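Stories > Moving Countries > Why Do People Move to a New Country?

Why Do People Move to a New Country?

When I was eight, my parents sat me down and told me we were moving to a town called Hendell. I'd never heard of it. I asked if it had a swimming pool, and my dad said he'd find out – he never did, and I had to wait until we got there (it did!).

Moving to another country to live there is called emigrating. That's the leaving part. The arriving part has its own word, immigrating. So on the same trip I was an emigrant from the old place and an immigrant in the new one, and I was also a kid with a very full backpack.

People move for all kinds of reasons. My mom got a job in an office at a company called Gristora, so that was our reason. Some families move to be near grandparents or cousins. Some people fall in love with someone who lives far away. And some people have to leave because there's a war, or because it isn't safe for them to stay. If they can't go back home safely, they may be called refugees. They often don't get much time to pack or say goodbye, and that makes it a very different kind of move from mine.

Before you go, there's paperwork. Lots of it! Most people need a passport, a little book that says who you are and which country you belong to. Many need a visa too, and that's permission to come in and stay. My mom kept all our papers in one fat folder, and I counted the pages once when I was bored. There were 109.
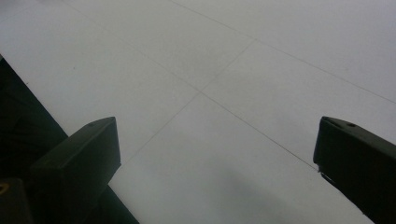

Sang Khúc told me the papers were the easy bit, and the hard bit was lunchtime at the new school, when everybody else already knew where to sit. I remember that too! I spent my first lunch reading the back of a juice carton, very slowly, so I'd look busy.

Then there's language. You might have to learn a whole new one, or you might speak the same one and still get muddled. I called an eraser a "rubber" and the whole class giggled. Kids usually pick up new words pretty fast, mostly from other kids, and plenty of them end up helping their parents at the store.

Missing your old home has a name as well – homesickness. It isn't a sickness like a cold, but it can give you a tummy ache or make you grumpy for no reason you can think of. Mine came at bedtime. I had two things that helped: calling my grandma, and drawing a map of my old street, Stasano Lane, with every single house on it. I got the bakery in the wrong place and my brother still teases me about it.

You don't have to swap one home for the other, by the way. I say "we" about both places, and I cheer for both teams, even when they play each other. That gets very loud at my house.

Contact us | © 2018 Babaei Stories for Kids | Back to top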